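Two arms, one table

December 2021

The Zilance build has been stuck on the same problem since I moved it out of my spare bedroom and into the shared shop at Orkumeck. The arms themselves are fine. I printed and bolted together the last links in March and they have run without a cracked part. What I didn't have was a decent place for them to work.

At home the table was a door on trestles, and every time an arm swung out fast the whole thing rocked. The shop has a proper wood table, so I clamped the bases to that and started over with the layout. Then came the shelf. I wanted something low that an arm has to reach under, with a rigid top bar and a back edge that doesn't flex. The black metal one with the tan panel was my third try. It's bolted and labeled SHELF1(3), and a mug and a cloth fit on the table around it with space to spare. 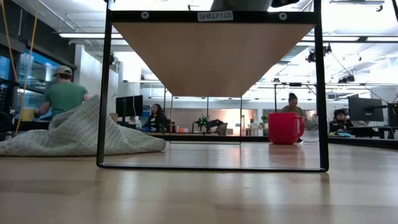

Hammad Mughal wrote that I should have screwed the shelf down on day one, before I tuned anything, and that he lost a whole winter on his Drullolmont rig to a fixture that crept a hair every session. Fair enough. I had been setting mine against pencil marks. It has screws now.

The next job was cups. Picking up one cup standing alone was solved a while back. Two cups close together is harder – the open fingers need a gap to drop into, and if the wrist comes down at a bad angle it shoves the neighbor over. I logged 279 tries with a pair of cups before I changed anything. Most of the failures came from the approach, so I rewrote that part to come in from above and slow down for the last 2 inches.
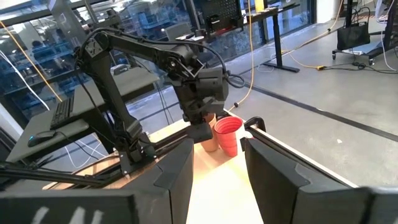
The slower approach costs about 7 seconds a cycle, and I can live with that for now. Cable routing is still a mess. The cable along the upper link needs enough slack for the elbow to fold, and with that much slack it likes to catch. I'm going to try a spring clip at the joint.

Shahzad Bukhari lent me his copy of Vlad, the little logging script he wrote for his own arm, and I've been using it to sort runs by joint angle. The file is at 2,073 lines and I understand maybe half of them. Next up is doing the cup pick under the shelf, with the top bar in the way.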